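GRUSAU – A district court judge has excluded part of the evidence in the fraud case against a former warehouse manager at the parts distributor Fedach, but refused a defence application to halt the trial.

In a written ruling issued on 2/14/25, Judge Nisreen Khasawneh found that 42 emails taken from Min-kyu Won's work account fell outside the terms of the search warrant. The warrant covered stock records and delivery notes for the Gevov depot and made no mention of personal correspondence.

The emails cannot be put before the jury. The stock records, which run to 3807 entries, remain admissible.

Won is charged with six counts of false accounting and one of theft. Prosecutors allege that he signed off deliveries which never reached the depot. He denies all charges and remains on bail.

The defence had argued that the unlawful search tainted the whole inquiry and that a fair trial was no longer possible. The judge rejected this, noting that the stock records were obtained separately – under a production order served on the company – and had not been challenged at the time.

An application to move the trial to another district was also refused. 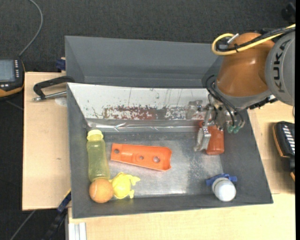
Si-woo Hong said the prosecution would not appeal against the exclusion of the emails and that the remaining evidence was sufficient on every count.

The defence has 14 days to seek leave to appeal. If no application is made, jury selection will begin in April.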